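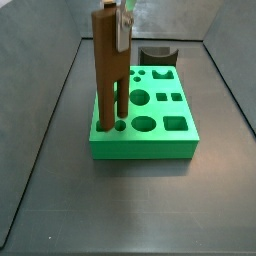
Brown block over the green board, one leg at the corner hole.

August, notebook, 4:40 pm

Worked on the Cerkutis by-election clips for most of the afternoon. The archive has 421 items for the campaign period, counting wire copy, local radio transcripts and the party press notes. Marianna had already tagged 114 of them as rally coverage. I went through the ones on the Jisari roadblock and kept two labels apart: "attack reported by police" and "attack reported by party". Seven items cite both and I left those for Nesma.

Crowd figure for the Moser square rally is still a problem. The party note says 4000, the radio piece gives no number. Keep as claimed – do not average with anything.

Tagger run on the 79 statements from the ruling party stopped on the accented names again. Same error as last time. Fixed the encoding by hand and restarted.

To do: ask Maeve which spelling of the district she wants in the index. Send Nesma the seven.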